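Tips > Sewing & Mending > Thread

Kitchen Garden Mending Laundry

4 September 2024 | Åsmund Hägglund

I do love an evening of mending – tea, lamp, a heap of socks! Cut your thread no longer than 15 inches, or it will knot.

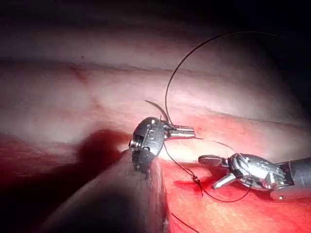 A curved needle, point up.

For thick seat covers I reach for a curved needle and go slowly (my poor thumbs). Keep the thread snug as you pull. 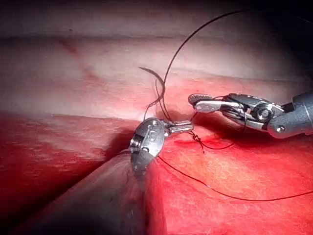
Finishing off

Take 3 tiny stitches on the same spot, then run the tail back under the seam and snip.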